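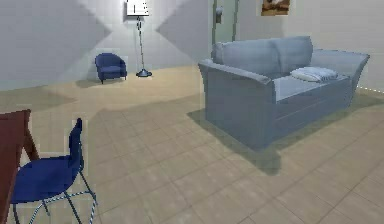

Before your team's robot gets anywhere near a real carpet, it has to cross a fake living room without hitting anything. In the Nedemwood club we do this in Storum, the simulator that came with the course, and every new member spends the first month in it. The job sounds insulting: start by the doorway, end at the blue armchair next to the floor lamp. There is a wide stretch of bare tile between the sofa and the back wall, and you would think a robot could manage that. Ours spent most of February with its nose against the sofa.

What follows is the order we now teach it in.

What you need

A laptop that can run Storum without sounding like a hair dryer
The Bickerstaff living room file from the club folder
The starter script, unedited (if you have already edited it, download it again)
A notebook made of paper

Step 1: Load the room and leave it alone

Open the Bickerstaff file and press Run. Do not move the furniture. Every year someone slides the sofa up against the wall to make the route easier, passes every test, and then finds out on judging night that the judges use the original file.

Step 2: Set the robot's size

In the Robot tab, set the radius to 20 centimeters and the safety margin to 5. The starter script leaves the margin at zero, and at zero the planner will cheerfully shave the corner off an armrest.

Step 3: Build the map

Drive one slow lap by hand with the arrow keys. Stay well clear of the dining chair by the table. It has thin metal legs that splay out, and the range sensor is set at a height where it sees legs and no seat. On the map you get a few dots with what looks like a lovely shortcut between them. Paint the whole chair as blocked with the Fill tool, and do the same for the table.

Then check the lamp. Its base is round and flat, and our sensor looks right over the top of it. Seung-woo Ko lost a full evening to that base and now draws a circle around it before he even sits down.

Step 4: Ignore the shadows

If you are using the camera for floor detection, the dark patch next to the sofa will come up as an obstacle. It is a shadow. Raise the floor threshold from 35 to 128, run the detector again, and look at the mask. The tiles should come out as one connected piece, grout lines and all. If the sofa has vanished too, you went too far -- come back down a little at a time.

Step 5: Plan, run, write it down

Press Plan, look at the line before you press Go, and record what happened in the notebook. "It crashed" is not a record. Write where, at what speed, and what you had changed since the last run. Change one setting per run. Torquil Buchanan once changed six and got a perfect crossing, which he has never been able to repeat.

If it spins in place

Your left and right wheels are swapped in the script. Swap them back.

If it stops short of the armchair

The goal point is inside the chair. Move it out onto the tile in front.

When you have five clean runs in a row, save the log and bring it to the bench. You will then be allowed to touch Skurner, our actual robot, which pulls to the left and has no Undo button.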